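Clatwood 屋外掲示板 公園・町内会向け(壁付け型/自立型)

製造:Urkurum 取扱い:Naidoo 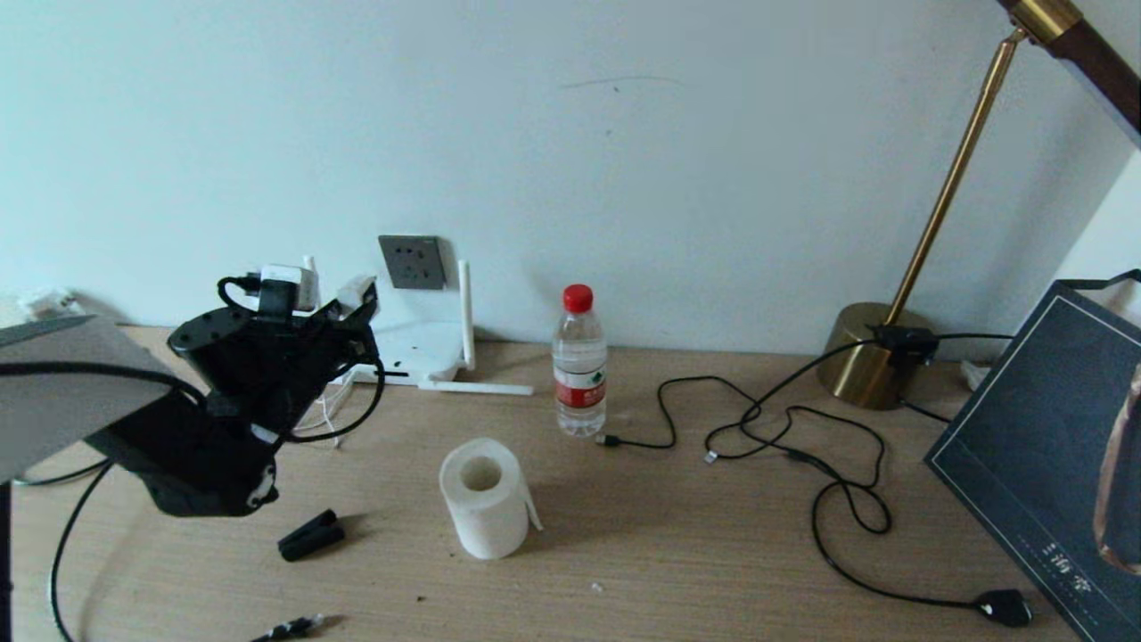 Clatwood は、公園、集会所、バス停のそばなど、町の人がよく通る場所に置くための屋外掲示板です。市や町からのお知らせ、工事の予定、祭りの案内、迷い猫の紙など、いろいろな大きさの紙を一枚の板に貼ることができます。板の面は淡い色が標準です。写真の机のように、明るいベージュで木目が細かい面は、白い紙も色のついた紙も読みやすく見えますので、木目調の仕上げはこの色に近い調子を選びました。また、写真の壁の上のほうには、横に長い、うすい黒っぽいすり跡があります。室内の壁ならこのくらいの線はあまり目立ちませんが、掲示板の面では文字の下に線が来ると読みにくいです。そのため、当製品の面板は枠からはずして、一枚だけ交換できる構造にしました。

特長

面板の交換
面板は枠の下側から差し込み、3か所のねじで止めます。ねじは専用の工具で回します。工具は本体に付属しています。なくした場合は、Naidoo に注文してください。新しい面板は、買ったときと同じ色を指定することができます。ただし、長い間外に置いた枠と新しい面板では、色の感じが少し違って見えることがあります。

扉と鍵
扉は透明な樹脂の板で、上に開きます。開けた扉は、左右の支えで止まりますので、両手で紙を貼ることができます。鍵は一つの掲示板に二本付きます。同じ町の中で複数の掲示板を使う場合は、全部を同じ鍵にすることもできます。ご注文のときに「同一鍵」と書いてください。後から変更する場合は、錠の部品代がかかります。

雨と湿気
枠の上に小さいひさしがあります。枠の下には水を出す穴があります。この穴を落ち葉や砂でふさがないでください。秋と春の掃除のとき、細い棒で穴の中を確認することをおすすめします。扉の内側がくもる日がありますが、朝と昼の気温の差によるもので、空気が動くと消えます。くもりが何日も続く場合は、扉のゴムの位置を見てください。

紙の止め方
面板には、画びょう用と磁石用があります。どちらも見た目は同じですが、途中で種類を変えるときは面板の交換が必要です。子どもがよく遊ぶ公園には、磁石用を選ぶお客様が多いです。強い両面テープは面の仕上げをはがすことがありますので、使わないでください。

仕様

品名:Clatwood 屋外掲示板
型番:CW-218
形式:壁付け型、自立型
ひさしの出:枠の前面より5センチ
自立型の脚の埋め込み:地面より500ミリ
枠:アルミ、つや消し
面板:画びょう用、磁石用
面板の色:明るい木目調、白、うすい緑
扉:透明樹脂、上開き、鍵付き
付属品:専用工具、鍵二本、取付け用の型紙、説明書

別売りの部品

見出し板 Dotuvton
掲示板の上に付ける、細長い名前の板です。公園の名前、町内会の名前、地区の番号などを入れることができます。文字は彫るのではなく、フィルムで貼ります。名前が変わったときは、板を残してフィルムだけを新しくすることができます。二つの言語で書く場合は、一行目を大きく、二行目を小さくする形と、同じ大きさで並べる形があります。文字の確認用の図面をお送りしますので、必ず、名前を正式に決めた方が見てください。漢字の字体、長音の記号、点の有無は、製作の後では無料で直せません。

仕切りレール
一枚の面板を左右に分ける部品です。「役所から」と「住民から」のように、場所を分けて使うときに便利です。画びょう用の面板では、レールの位置を後で動かすと小さい穴が残ります。

設置について

壁付け型は、コンクリート、れんが、または厚い木の壁に取り付けます。壁の種類によってねじが違いますので、ご注文の前に、壁の材料をお知らせください。古い集会所では、外から見える壁と中の材料が違う場合があります。図面があれば、そのコピーも送ってください。

自立型は、地面に穴を掘ってコンクリートで固定します。公園や道路のそばでは、土地を管理する役所の許可が必要なことが多いです。許可の手続きは、お客様にお願いしています。申請に使う寸法図は、Naidoo が無料で出します。水道管や電線の位置も、掘る前に確認してください。

高さは、車いすの方や子どもも読めるように、低めに付けることをおすすめします。型紙には目の高さの線が印刷してありますので、壁に当てて、少し離れた所から見てから決めてください。夜に読む人が多い場所では、近くの街灯の光が扉に反射しないか、暗くなってから一度見ておくと安心です。

お手入れ

扉は、水でぬらした柔らかい布で拭いてください。乾いた布で強くこすると、細い傷がつきます。アルコールやシンナーは使わないでください。面板は、薄い中性洗剤で拭いて、その後に水拭きをします。磁石用の面板に残った磁石の跡も、この方法で薄くなります。

保証

枠と扉の保証は5年です。面板と鍵は消耗品ですので、保証に入りません。台風などで倒れた場合の修理は有料ですが、部品だけの販売もいたします。修理の問い合わせのときは、枠の右下にある型番のラベルを見て、型番と設置した場所をお知らせください。

ご注文と納期

受注してから製作します。見出し板のない場合と、ある場合では納期が違いますので、見積書に書いた日をご確認ください。町内会や自治会のお客様には、請求書を会の名前で出すことができます。会計の年度が終わる前に納品が必要なときは、見積りの段階でお知らせください。

面板の色見本は、各色一枚ずつ郵送いたします。画面で見る色と本物の色には差がありますので、できれば設置する場所へ見本を持って行き、昼の光で見てください。

このページの内容:2022年2月28日現在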